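Learning to drink tea slowly

When I moved to Dorness I drank my tea like medicine, standing, in two minutes. My neighbor Hatice Yazıcı found this very sad. She is from a tea family and she told me that the leaves need at least 15 minutes over low steam, and the person needs even more.

So in June I started to sit down. At first I looked at my phone — a bad habit that I still have on Thursday, when my sister writes. Then I began to notice small things, for example that the water in our building tastes better early in the morning, before 7.

I buy my tea from Karabulut, a small shop behind the post office. A bag of 200 grams lasts me about 5 weeks. The owner wants me to try the smoky one, but I am not ready for it. It smells like my uncle's jacket.

Next time I will write how Hatice washes her teapot, which is a long story and includes no soap.

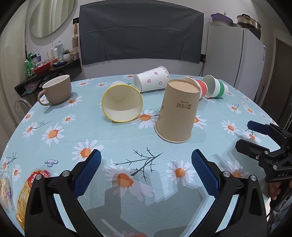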